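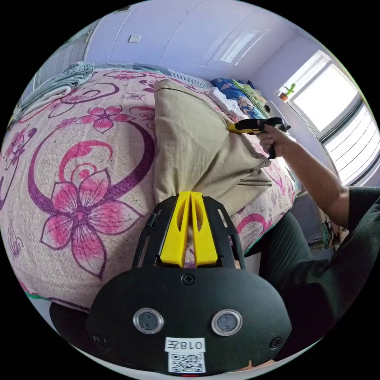

꽃무늬 침대보 위에서 손에 드는 그리퍼로 작업하는 모습. 라벨 번호는 018左.

회사 소개

Clernton은 로봇 조작용 소프트웨어를 만드는 회사입니다. 하드웨어는 직접 설계하지 않으며, 인식과 동작 계획, 데이터 도구를 개발합니다.

주력 제품은 두 가지입니다. Ona는 천이나 베개처럼 모양이 쉽게 변하는 물체의 윤곽과 잡을 지점을 추정하는 인식 모듈입니다. Dedavar는 손에 드는 그리퍼로 기록한 시연을 정리하는 도구로, 좌우 장치의 시간을 맞추고 손가락 벌림 값을 보정한 뒤 구간별로 동작 이름을 붙입니다. 현재 Dedavar에는 가정에서 기록한 시연 2,000건이 올라가 있고, 그중 429건은 침구 정리 작업입니다.

회사는 Audrey-Anne Doucette와 Nimal Weerakoon이 세웠습니다. Doucette는 동작 계획과 제어를, Weerakoon은 인식과 데이터 파이프라인을 담당합니다. 초기에는 창고용 상자 적재 계획기를 만들었으나, 고객사에서 침구와 의류를 다루는 문의가 늘면서 지금의 방향으로 옮겼습니다.

기록은 사람이 실제로 사는 방에서 합니다. 침대보 무늬나 창으로 들어오는 빛 때문에 위치 추정이 틀어지는 경우는 따로 모아 회귀 시험에 넣습니다. 이 시험 묶음의 내부 이름은 MacDonald이며 400개 구간으로 되어 있습니다. 새 버전은 MacDonald를 모두 돌린 다음 배포합니다.

다음 배포는 8월이며, 양손 동작 구간 편집과 로그 내보내기 형식 변경이 포함됩니다. 도입 문의와 채용 문의는 문의 양식으로 받습니다.

최종 수정: 2024년 4월 23일

댓글 3

매듭풀
Dedavar에서 왼쪽 장치만 있는 기록도 불러올 수 있나요?

Clernton 운영팀
가능합니다. 불러오기 창에서 '한쪽 장치'를 선택하시면 시간 맞춤 단계는 건너뜁니다.

hyun_k
무늬 있는 이불에서 추적이 자꾸 튀어서 고생 중인데 MacDonald 구간 일부라도 공개해 주시면 좋겠습니다.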